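Home | Sport | Cricket | Features | Fixtures | Subscribe

The price of being 'next'

Kustdale paid 539 thousand for a spinner with three senior matches behind him, and by evening the club was calling it the bargain of the November draft. Osamu Sakai had taken two wickets in those matches. One was a full toss hit straight to cover.

I like Sakai. He has a good arm ball and a quiet run-up, and he grew up bowling on matting in Miyazaki, a long way from any talent scout. It is a lovely story. I just don't see how a lovely story gets batters out at Urkton, where the straight boundary is short and the pitch hasn't turned in years.
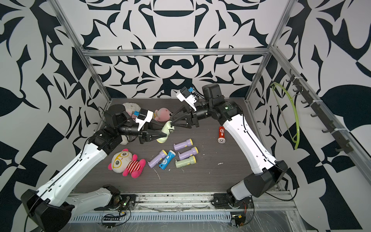 Two arms at the board.

The case for him rests heavily on Visow, the ratings service that half the league now pays for. Visow had him at 319 on its list last season and inside the top tier this time. What changed? A net session, mostly, and some tracking numbers the company won't publish. Kustdale's coach told me the model "sees things we can't." Maybe so. I asked what those things were and he talked about revolutions on the ball, then about attitude.

Drafts reward this kind of talk. A bidder who drops out looks timid and a bidder who stays in looks bold, and the bill only arrives in April, when a young man with a big price tag gets swept twice in his first over. 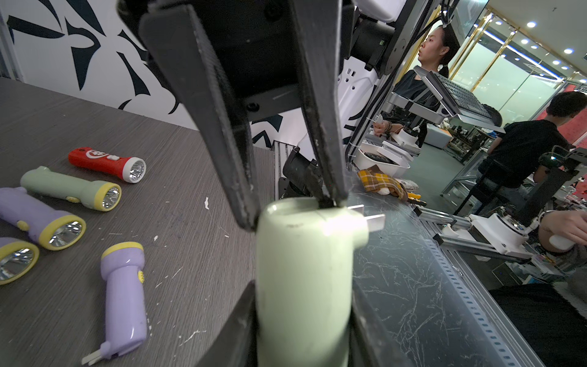 Is Sakai worth the money?
Not on his record so far. Three matches can't tell anyone what a spinner is worth, and the fee looks more like a bet on one rival bidder's nerve.

Sakai himself was sensible when we spoke. "I bowl the same as I did before the draft," he said. He wants overs, and he'd have played for less – a remark his agent did not enjoy.

Kustdale already have a left-arm spinner on a long contract, and the coach wouldn't say which of them starts. 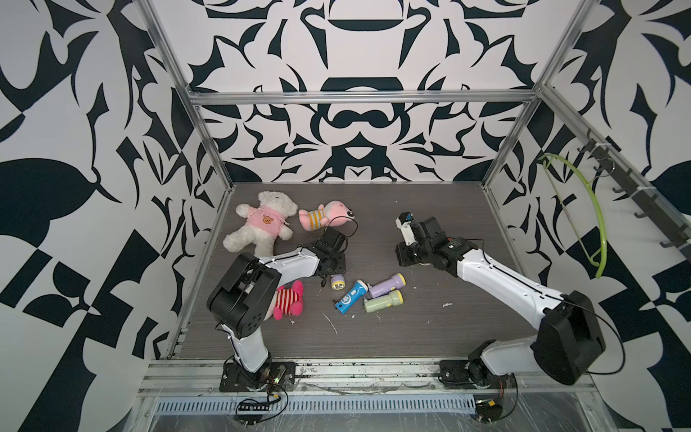
What the other clubs did

Urkton sat out the spin bidding entirely and bought a wicketkeeper at base price. Their fans were furious. I'd wait until midsummer before joining them.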